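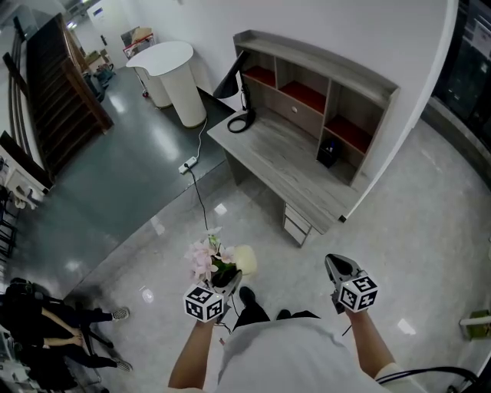 A small flower arrangement in a dark pot, and a gray desk with open shelves.

Guides > Skywatching > Records Requests

How I ask for old sighting files

I've sent 41 of these requests now, so let me walk you through the way I do it (my first few were terrible!). You don't need a lawyer, just some patience and a decent folder system.

Start with one sighting. Mine was the Hunitz lights, and I made the mistake of asking for "everything on UFOs." I got back 1,929 pages, mostly cafeteria memos and parking rules. Ugh.

1. Write down the date, the place and the agency you think holds the file. Check its website for the records office address.

2. Use the words they used back then. Older papers say "unidentified aerial object" or plain "unusual report," so put those in along with UAP.

3. Ask for radar logs, phone notes and letters by name, and set a date range. I go 2 weeks either side of the sighting.

4. State the most you'll pay in copying fees, and ask them to call before going over it.

5. Save the tracking number! I lost the one for Gusport and had to start again in March.

If pages come back blacked out, read the letter that comes with them, look up the exemption codes and note the appeal deadline right away. My friend Imtiaz Nanayakkara appealed on the Ultden file and got four more pages, one with a hand-drawn map I still stare at.

Updated 2019-09-20 with the new step 4.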